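## Open day at the Wernthorpe workshop

2021-05-11

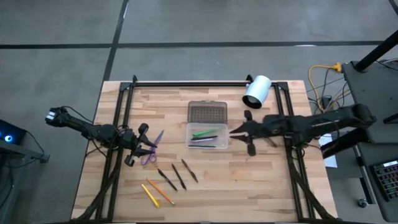

Members who signed up in March had two hours at Wernthorpe with Elie Karaki and the Skulau bench team. The party was limited to 12, split into two groups, with one group at the bench while the other went through the control software next door.

The Skulau bench is a two-arm cell built for tidying tasks. Both arms carry two-finger grippers and work over a wooden top with a black rail round it. The task on the day was stationery: pens, pencils and a pair of scissors, with a clear plastic box as the destination. Pens are a fair test. They are thin, they roll when touched off-centre, and a marker and a pencil need different closing widths.

Elie ran the cell under remote control first, with an operator driving both arms, and then on the trained policy. He explained that the current version was trained on 3,000 operator runs, all recorded on the same bench. Of the last 104 unattended trials, 8 had to be stopped by hand. Most of those stops came from the arms reaching for the same item, and a rule giving one arm priority near the box is being tested now.

Several members asked about the scissors. They are harder than the pens, according to Elie, as the handles give the fingers two loops to catch in and the grip point shifts with the way they lie. The team records scissors runs separately and does not yet include them in the trial figures.

Hélène Pelletier took the software session. She showed the joint logs from both arms side by side and pointed out the short pause before each grasp, where the controller waits for a fresh position estimate. The pause can be shortened, but missed grasps go up. She would not give a figure for this until the Perkmont bench has repeated the measurement with its own arms.

Questions at the end were mainly about cost and upkeep. Finger pads are the main wearing part. Cables are checked before each session — a snagged cable at the wrist shows up in the logs as drift and is easily mistaken for a calibration fault.

Hélène's slides are with the Safavi group secretary and can be had on request. A second visit, to Perkmont, is being arranged. Those who missed a place at Wernthorpe will be offered one first.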